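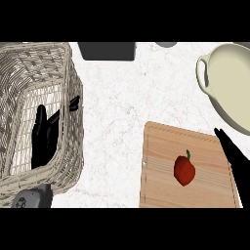

Kyrylo Zhuravel signed the library agreement between Ulville and Plolley with a borrowed pen, which he has kept. "It's the only thing we've exchanged so far," he says.

The deal promises 212 books each way and a joint reading week in July. Talks took over 16 months, three of them spent on the word "lasting".

"They wanted 'lasting', we wanted 'long'," says Han-gyeol Shim, who led for Plolley. "We settled on 'continuing' – I still don't like it."

Will people borrow the books? "Seven have asked," says Zhuravel. "One wanted the car park."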